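Capítulo 4
Preparação da superfície de trabalho e montagem de engrenagens cônicas

4.1 Objetivos do capítulo

Ao final deste capítulo, o leitor deverá saber preparar uma bancada para montagem de pequenas peças metálicas, reconhecer os elementos de um par cônico e justificar a ordem em que são colocados sobre a placa de base. Pressupõe-se o conteúdo do capítulo 3, em especial as definições de módulo, passo e diâmetro primitivo.

4.2 A bancada

A superfície de apoio é o primeiro elemento da montagem. Tampos nus refletem luz, riscam os flancos dos dentes e deixam rolar as peças menores. O revestimento fosco, cinza-escuro, resolve os três inconvenientes, desde que seja limpo antes de cada sessão: partículas presas na trama passam facilmente para os dentes lubrificados.

O espaço sob o tampo pertence igualmente ao posto de trabalho. Cabos de alimentação e de sinal devem ser identificados nas duas extremidades e presos à estrutura. O manual de oficina da Altdale, usado como referência neste livro, prescreve inspeção desse espaço a cada 20 sessões. 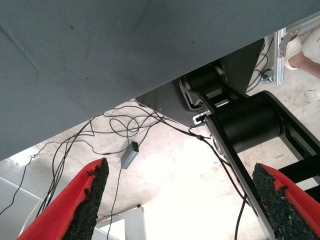
Beaudoin discorda da prescrição: um intervalo fixo não distingue a bancada usada para ajuste fino daquela em que se desmontam caixas inteiras, e a inspeção deveria acompanhar cada troca de ferramenta. A objeção é razoável em oficinas de uso misto. Para os exercícios deste capítulo, mantém-se o intervalo da Altdale.

4.3 O par cônico

Engrenagens cônicas transmitem rotação entre eixos concorrentes, em geral a 90 graus. Os dentes são talhados sobre um tronco de cone, de modo que a seção do dente diminui em direção ao vértice. Duas consequências interessam à montagem. A primeira é que a posição axial de cada engrenagem altera a folga entre flancos — um deslocamento pequeno basta para travar o par. A segunda é que a peça tem face maior e face menor, e não pode ser invertida no pino.

Antes de montar, verificam-se o furo central, que deve estar livre de rebarbas, e a coroa de dentes, examinada sob luz rasante. Na série didática Zerance, a engrenagem maior do par tem 20 dentes e a menor, 12; a relação de transmissão é, portanto, 5:3.

4.4 A placa de base

A placa recebe os pinos e fixa a distância entre eles. Nos conjuntos de exercício emprega-se um disco plano de metal com pinos cilíndricos verticais e uma abertura circular deslocada do centro. As engrenagens aguardam ao lado, sobre o pano, e são levadas uma a uma.

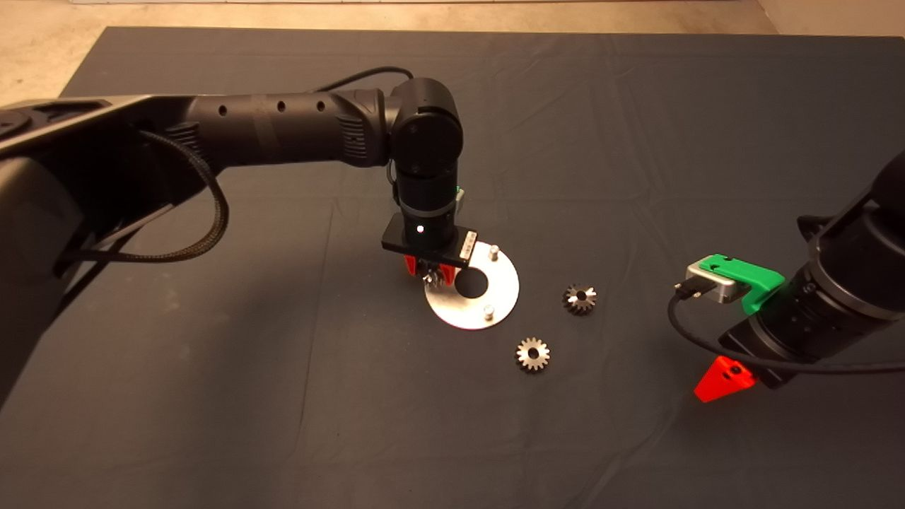

Texto: Equipe de redação técnica Tanley
Revisão de 26 de junho de 2017

A aproximação se faz na vertical, com o furo alinhado ao eixo do pino. Se houver resistência, retira-se a peça e repete-se o alinhamento; forçar a entrada danifica a borda do furo. Depois de assentada, a engrenagem deve girar livremente por uma volta completa antes que se coloque a seguinte.

4.5 Termos usados neste capítulo

Folga entre flancos: espaço livre entre dentes conjugados, medido no diâmetro primitivo.
Assentamento: contato pleno entre a face de apoio da engrenagem e a placa.
Vértice: ponto de encontro das geratrizes do cone primitivo.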